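Robotics Club: the bar sorting project

Our club meets on the ground floor of the Dandberg building, and this term's project is sorting snack bars into bins. The arms are run by members in pairs, one person to each arm. We agreed the task in September and gave ourselves 90 minutes a session. The pictures follow the work from picking up to the wider table layout.

Picking up

Crumpled wrappers are harder to hold than they look. Gleice Leite wrote the grip settings, and the gripper has one of the bags up off the table here, with three more lying below.
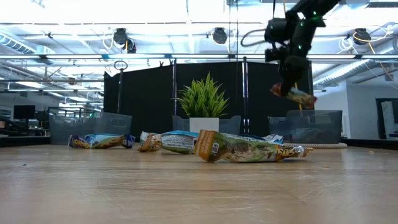
Both arms together

With two arms over the same table, the pairs have to call out their moves. A Quaker Chewy wrapper lies nearest on the left, and the plant stays where it is as an obstacle.

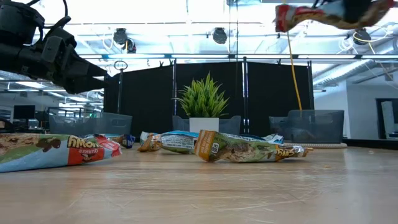

Şükran Canpolat thinks the calling out should be dropped by the end of term and a fixed order used, left arm first, as her pair lost most of their 5 points at the Gurier contest through talking over each other.

Down at the gripper

The view between the open fingers is the one members use for the last part of the approach. The blue wrappers are still well ahead, and the varnish on the table throws back a lot of light.

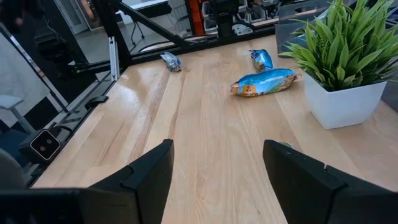 Vratislav Dvořáček asked whether new members could start with the wrist view only. We tried that last year and most people found it easier to learn with the wide view first, then switch.

The whole table

Bars are spread over the wood with the three bins along the far side. We have 200 attempts logged under the project name Nirker and would like 700 before the summer show.
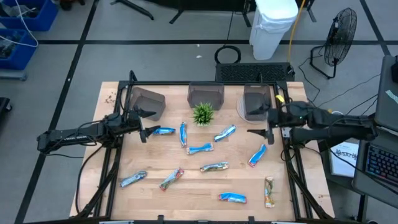 Table layout with both arms, seen from above.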